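Furnishing a Small Rental: Notes for Session 5

Storage, floors and the bits in between

Hello again, and thanks to everyone who sent in their floor plans. I've looked through the lot and they're much better than the first batch (you've all started drawing the doors, hooray!). These notes cover what I talked through in class, plus a few things I ran out of time for because we got stuck on wardrobes for half the evening.

Start with what you own

I know it's tempting to go shopping first. I did it myself in my first flat, came home with a lovely tall bookcase and then had to keep it on its side for a year. So before you look at a single shop, make a list of everything that needs a home. Clothes, papers, shoes, the iron, the box of cables you swear you'll sort out. Put each one under a heading for how often you reach for it: daily, weekly, hardly ever.

Daily things want to sit between your knees and your shoulders. Weekly things can go lower or higher. The hardly-ever pile goes on top of the wardrobe or under the bed, and if it won't fit there, have a good hard look at whether you still want it.

Measuring

Measure the wall, then the skirting board, then the wall again above the skirting board. Those two widths can be different, and in older buildings they usually are. Write down where the sockets and radiators are too. Oriana Sepúlveda, who took this course before me and left me all her folders, used to make her students cut furniture shapes out of newspaper and live with them on the floor for a weekend. I still think it's the best exercise we do, so that's your homework again. Tape the corners down or the whole thing slides about.

Remember to leave space for drawers and doors to open with you standing there. People draw the drawer open and forget the person!

Our worked plan: the Kotel flat

This is the one on the big sheet. The main room is long and thin with one window at the far end, and the tenant isn't allowed to drill. I set the budget at 498 pounds for all the storage, second-hand allowed. Most of you spent it on one large wardrobe, and I can see why, but have a think about what that does to the light. A tall piece beside the window makes the whole room feel like a corridor.

The Salgado group went the other way and used four low units along the long wall, with a rail in the corner for coats. I liked that a lot. It left the upper half of the room clear, and if the tenant moves out the pieces can be split up between rooms. The weak spot was depth. Theirs stuck out 37 centimetres, and with a sofa opposite there wasn't much left to walk through.

Open shelf or drawer?

You'll want some of each. Open shelves are cheap, easy to reach and very honest about how tidy you are. Drawers hide everything, including things you'd like to find again. For a small room I lean towards low pieces that give you both, with the drawer at the bottom for the dull stuff and the shelf above it for whatever you use all the time.
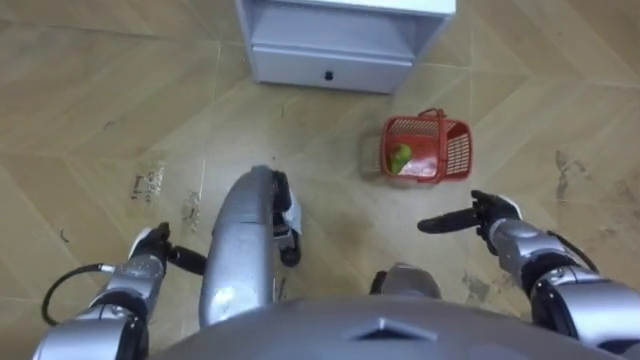 Pale colours help as well. White furniture on a light floor takes up less room to the eye, though it does show every scuff, so keep a damp cloth handy and don't buy anything you'd be upset to see marked. If you've got a dark floor, I'd still go pale on the walls and then match one or two pieces to the floor so they settle in a bit.

Baskets come last. I mean it — last! They're cheap and cheerful and it's very easy to come home with six of them and nothing to put in any. Fill your shelves first, see what's rolling around loose, and then buy a basket to suit. One with a handle is worth having if it's going to travel from room to room, and one with holes in the sides lets you see what's inside without tipping it out.

Floors in rentals

Stick felt pads under anything you might drag. Check them now and then, as they pick up grit and then do the very thing you bought them to prevent. Rugs want a non-slip layer underneath, and do try it on a hidden patch first in case it leaves a mark.

For next time

Finish the newspaper exercise and bring your sketch, even if it's a scruffy one. Read the Minine handout on lighting (the short one, the long one is for November). The Zurnier group still owe me a plan of their hallway. If you've changed your mind about the wardrobe since class, draw both versions and we'll put them side by side on the table.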